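黑网筒小史

我家书桌上的笔筒，里面最多的时候有四十支笔，能写的两支。这个数字是去年十一月清点出来的，当时我急着签收一个包裹，快递员站在门口，看我一支一支往手背上画。第七支是眉笔。最后他从自己胸前口袋里掏出一支借给我，我顺手插进了笔筒。所以严格说来，能写的是三支，有一支属于快递公司。

几乎每间办公室都有这么一个黑色金属网筒。没有人记得买过它。你入职，它在桌上；你离职，它还在桌上，里面多了一把你的剪刀。我问过十来位朋友他们的笔筒从哪儿来，答案包括“前任留下的”“搬家时箱子里有”，以及“你不说我都没注意到我有笔筒”。

在文具行当里，它算不上什么体面的东西。做桌面用品的小公司Bistska出过陶的、出过毡的，还出过一款要拿六角扳手自己拼的。设计师贝内黛塔·泰代斯科（Benedetta Tedesco）跟我讲起这些，语气像在讲几个没考上大学的孩子。“陶的太重，毡的吃灰，要拼的那款，客人拼到一半就把扳手插进旧笔筒里了。”她自己桌上用的是什么？她沉默了一会儿，说是网的。

网筒的好处全在那些小孔上。它立在那里，却好像没占多少地方，目光可以从这一面穿到那一面，再落到后头的桌面上。口上一圈厚实的卷边，底下一块圆底，中间那层网薄得几乎有点心虚。口比底宽，空着的时候尤其看得出来，只是很少有人见过它空着的样子。

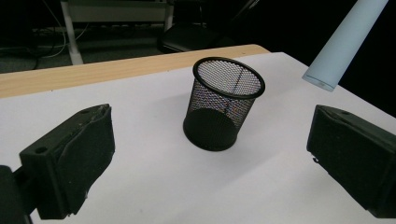

生活方式部·桌面组

空筒是会让人不安的。我为这篇稿子把自己那只倒空过一次，倒出来的东西铺了半张桌子：笔不提，另有三枚回形针、一截尺子、一根不知道配什么的吸管、两张同一家面馆的集点卡（都差一个章），还有一层灰黑色的细屑，大概是铅笔、橡皮和时间共同的作品。筒擦干净放回去，我看了它一上午，下午就往里面插了一把裁纸刀。

住在同一栋楼的奥什拉·科佩尔（Aušra Koppel）替人整理书房，按次收费。她有一条规矩：先倒笔筒，再谈别的。客人若是连笔筒都舍不得倒，书架就不用碰了，省得大家伤感情。她见过最满的一只，笔是用锤子的木柄压实的。“他说还能再进两支。”科佩尔说，“我信。”

她的办法并不新鲜。笔全部倒出来，在废纸上各画一道，画不出的直接扔，不许哈气，不许在鞋底上搓，更不许说“它以前很好写的”。留下的笔头朝下插回去，以不互相支撑为限：如果抽走一支，其余的跟着歪，就是太多了。剪刀另找地方住。至于那些印着酒店和银行名字的圆珠笔，她建议送人，“反正它们也习惯了。”

我照做了，保持了九天。

第十天，埃尔曼诺·梅利斯（Ermanno Melis）来吃饭，带来一支他从牙医那里拿的笔，说出水很顺。它确实出水很顺，在我的衬衫口袋里也是。衬衫如今当抹布用，笔在筒里。

关于网筒的另一种用途，意见不太统一。有人拿它当小纸篓，放在桌角，专收便利贴和糖纸。科佩尔反对，理由是一旦筒里有了糖纸，笔迟早也会被扔进去，两种身份会混。泰代斯科倒觉得无所谓，她说笔筒和纸篓的区别，本来就只在于主人还抱不抱希望。她给Bistska写过一份两千字的提案，主张出一对一模一样的网筒，一只装还能写的，一只装不能写的。公司退了回来，批注是：顾客会买两只来装不能写的。

清理的时候还有一件小事要提醒：网孔积灰，湿布擦只会把灰推进去，旧牙刷蘸肥皂水从里往外刷比较管用，刷完倒扣晾干。底下最好垫张白纸，看看掉出来多少东西，对人有教育意义。旧牙刷用完请扔掉。我的那支目前在笔筒里。

来稿与指正请寄本刊编辑部｜版权所有，未经许可不得转载｜返回顶部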